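Commuter bag gave up, repair or replace?
Okuvbridge Community Boards > Everyday Stuff > Bags, Shoes, Coats

natalia_r
04/05/2025
So the main zipper on my work backpack has started splitting behind the slider. It closes, I walk to the bus, and by the time I sit down there's a gap you could lose a sandwich through. The bag is a Terton, I've had it long enough that I don't remember what I paid, and everything else on it is fine. Straps fine, bottom fine, no holes.

The repair counter on Troretti Street quoted me up to $100 for a whole new zipper, which made me laugh out loud in front of the poor guy. For that money I could buy a decent new bag. But I like this one! It fits under the seat and it has the pocket in the right place for my keys. What would you all do?
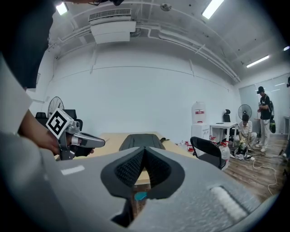

I should add that I can sew a button and that is the full extent of my skills, so please don't tell me to do the zipper myself.

fehr_enough
Do the zipper yourself.

Okay, not the whole zipper. If the teeth are all there and it's splitting behind the slider, it's the slider that's worn. You can get a two-pack of sliders for less than a coffee. Before you even buy one, take small pliers and squeeze the back corners of the old slider, a tiny bit on each side. Tiny. If you crush it you're done. I got another winter out of a ski bag that way.

Marchand_L
I'd go easy on the pliers advice. The squeeze works for a while and then the slider cracks, always when you're late for something. I did alterations for a living before I retired and I must have replaced hundreds of those. Find the number on the back of the slider (5, 8, 10, something like that) and match it, and check whether your zipper is coil or molded teeth, they don't swap.

And $100 isn't crazy for a full replacement on a lined bag. You have to open the lining, get the old tape out, and sew it all back through thick layers. It's slow work.

fehr_enough
Cracks for you maybe. Mine held. But yes, a new slider is better, I said that was an option.

xo_arellano
I'm going to be the bad guy and say replace it. Once one zipper goes, the others follow, and the foam in the shoulder straps goes flat so slowly you don't notice. I held on to my old one for years out of stubbornness and then a new one felt like somebody had taken a brick out of it. Mine's just a plain black one with a zip pocket on the front, nothing fancy, and I couldn't be happier. 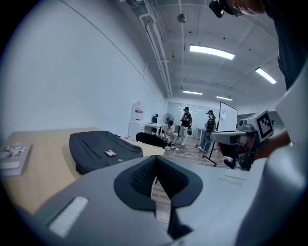
Black backpack on the desk, phone on top

The front pocket is the part I use most, bus card and lip balm and receipts I should throw out.

darius659
Disagree, sorry. A bag with good straps and a good bottom is a good bag. Those are the parts you can't fix at the kitchen table. New ones at the same price are thinner than they used to be, I returned two last May – one had a seam coming undone with the tags still on.

natalia_r
Found the number, it's an 8, coil. Ordered the sliders. Lorne, how do I get the old one off without wrecking the end of the zipper?

Marchand_L
Side cutters, snip the slider itself and leave the tape alone. Then unpick a few stitches at the bottom end, feed both sides in evenly, and sew it closed again with doubled thread. If you can sew a button you can sew that.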